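1/ I spent February reading about how old the gravel plains near our field station are, and I want to share a little. Sorry for my long sentences.

2/ When a stone lies on the surface, cosmic rays slowly make rare atoms inside it, for example neon-21 in quartz. If the stone does not move, the atoms add up. So we can count them and say how long it has been there.

3/ Abrehet Ejigu collected 243 quartz pebbles on the Wongsuwan terrace. Only 20 were clean enough to measure. This is normal, but it hurts.
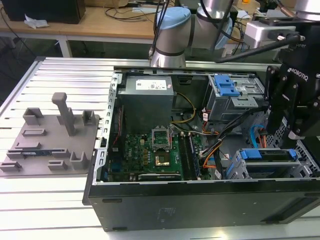
4/ The oldest pebble gave an age of more than 2 million years. The others are younger, and they do not agree well with each other.

5/ Konrad Tokarz thinks the younger ones were buried under sand for part of their life. I think a few came down later from the slope – the terrace is not so flat on the north side.

6/ We will go back to dig one pit and take samples by depth. If the sand was there, the numbers should show it.

7/ If you work on desert surfaces and have buried quartz data, please write to me or to Abrehet. Also bad data is welcome.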